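Varnusik Puts a Junk Drawer's Worth of Trouble in Front of a Robot and Calls It a Product

MOLEFE, December — Varnusik, a small maker of software for robots that pick things up, today opened orders for Dustier, a bin-picking kit for workshops, parts counters and returns desks whose bins do not look like the ones in the brochure.

The kit consists of the Dustier software, a gripper mounting plate, a cable dress pack and a printed manual of 80 pages, 11 of which are the index. It does not include an arm. Customers are expected to have one already, possibly under a tarp.

Dustier's one job is to take mixed objects out of a bin, one at a time, without being told beforehand what they are. Most picking systems are at their best with identical parts under good light. Varnusik began from the other end, with bins that have been dragged across floors, and objects chosen by whoever had a drawer to empty.

"Customers kept sending us bins, and the bins were awful," said Fouzia Cheema, head of product at Varnusik. "Dents, stains, old scratches the software was convinced were screws. We stopped asking for nicer bins and started charging for the awful ones."

Development ran on a test set of 154 household and workshop objects, bought, borrowed and in a few cases never returned to the kitchen. Before any release, the software has to complete 500 picks in a row with no one touching the bin. A pick counts only if the object ends up where it was sent. Dropping it somewhere more interesting does not count, a rule that was added in the second month.

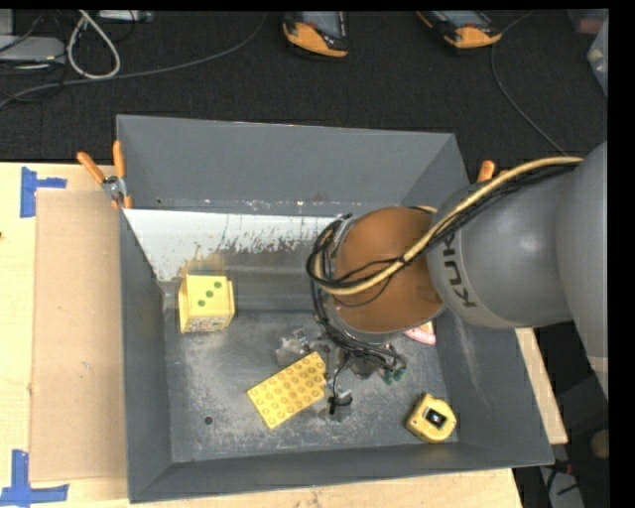
Dustier at work with a KUKA arm. In the bin: a studded yellow toy block, a light yellow box and a yellow tape measure, among other things.

Yellow objects get a section of their own in the manual. A system that leans on color to tell one item from the next can decide that three yellow things are one large yellow thing, and then try to lift it. Dustier works mainly from shape and edges, and when it can't decide where one object stops it gives the nearest one a gentle push and looks again. Engineers call this the nudge. Sales would like it called something else.

"The toy block is harder than people think," said Helmi Kauppinen, who leads testing. "All those studs look like good places to grab, and some of them are terrible. The tape measure is worse. It's heavy on one side and it doesn't care about your plan."

Dustier comes in two versions. The standard kit handles a single bin. Dustier Jader adds a second bin and a sorting table, along with a log that records every missed pick and the software's best guess at the reason. Early users report that the guesses are frank.

Both kits are available to order now and ship in 80 days. Setup takes one afternoon for a shop with its own technician, and somewhat longer for a shop with two. Phone support is staffed by Ehsan Mughal from 9 a.m. to 4 p.m. and is included for the first year. Pricing is by quote.

About Varnusik
Varnusik makes picking software and mounting hardware for small shops. It has its office and test floor in Molefe, above a tile showroom.

Press contact: Shabnam Gondal, Varnusik

3 comments

partscounter_ray
Does it cope with clear plastic bags? Half our returns come back in them and the last system we tried just stared.

Asif Orakzai
Bags are in the manual under "Limits," page 61. Flat and sealed, usually fine. Crumpled, it will nudge for a while and then ask for help. I work on the software, so weigh that accordingly.

gluegun44
80 days to ship and the arm isn't included. Still asking for a quote, I have the tarp.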